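The Two-Hour Rule Is Failing New Mothers on Hourly Shifts

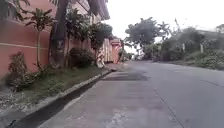
A wide road beside a tall pink wall.

Employers in Sindham are required to give a worker paid time off for medical visits during pregnancy. Once the baby is born, that time ends. The mother must use her own leave for every checkup, and many women on hourly shifts have no leave left by then. The regional health board should close this gap when it reviews its workplace standards this spring.

The present rule allows 2 hours for each prenatal visit. It was written for women who live near the clinic in Assunção and who can get there by bus. For those in the Mivenach district, the trip alone can take most of a morning. Supervisors know this, and some quietly allow more time. A right that depends on the goodwill of a supervisor is a weak one.

After the birth, the position is worse. The standard schedule calls for an early visit and a full examination several weeks later. These visits are where high blood pressure, infection and depression are most often found. They are also the visits that women skip. The board's own January summary recorded 2,042 births in the region and stated that around 70 percent of mothers attended the later examination. The summary offered no view on the rest.

It has been argued that low attendance is a matter of education, and that better leaflets would correct it. The Denano Center for Family Health, where I have worked for 7 years, hands out those leaflets. Women read them. They then ask whether the clinic is open on a Saturday - and it is not.

Employers have raised fair concerns about cost. Small firms in particular find it hard to cover a shift at short notice. The board could meet this concern by asking for notice in writing, and by repaying part of the wages to the smallest firms from the existing fund. Neither step would need a new law.

The change itself is simple. Paid time should cover the two scheduled visits after birth, and travel should be counted separately from the appointment. The clinic should also open one Saturday each month, with an interpreter present. Written comments on the standards may be left at the board's front office during the review period, and I would urge employers as well as patients to send them.

Last updated: Sunday, February 9, 2025

Contact us | Copyright Denano Center for Family Health | Back to top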